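Wrist Camera or Side Camera for Thin Objects in Simulation

I have been comparing two camera placements for the parallel gripper in our picture-hanging task. The question is whether a policy needs the side view at all, given how much it costs to render. Sobia Lashari wanted an answer before we freeze the Parnberg config, so I set up a small comparison in the gallery room.

The setup is the same for both runs: one arm, one two-finger gripper, and a wall with several framed pictures on it. The target is the large sepia group photograph in the dark frame. It is the biggest of the lot, and its border gives a fingertip an edge to work with. The controller is the Gruber position controller at its default gains. I kept the image size fixed and changed only the mount.

With the wrist mount, both fingers stay in view at the bottom of the image and everything else depends on where the wrist is pointing. At steep angles the frames turn into trapezoids and most of the pixels go to bare wall. 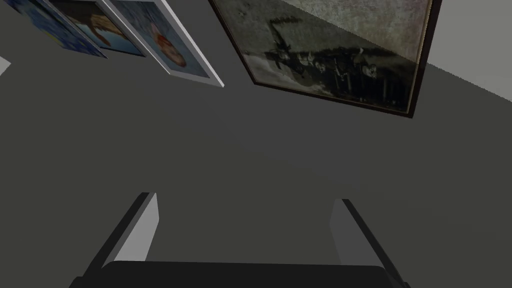
My first pass used 30 approaches per mount. The wrist camera located the frame in every one of them, but the distance estimate along the wall normal was poor. With the fingers open, there is nothing between them except flat gray, and flat gray gives the depth network very little. The median error was 15 mm, too much for a thin border. Adding a texture to the wall would hide the problem, so I left the wall alone.

The side mount has the opposite fault. Depth along the normal is good, with a median error of 4 mm. The arm can block the view, though, and one long finger against a frame edge is hard to read. In a still like the one below I can't tell contact from a near miss, so I log contact from the physics engine and ignore what the picture suggests.

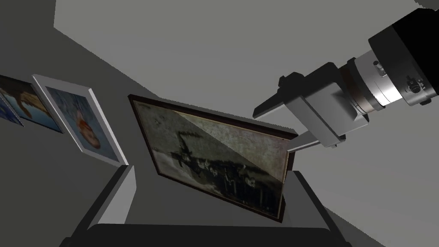 Simulation render. Source: Plamus test log, 2018-04-02

Render time went up by 51 percent with both cameras on. The Futar branch already has a flag to render the side view only when the gripper is close to the target. I have not measured what that saves.

For now the Parnberg config keeps both cameras, with the side view used for the final approach. The next item is finger length. The current fingers are long and flat, and I want to run the same approaches with a shorter pair before touching the gains. Results in May if the render queue allows it.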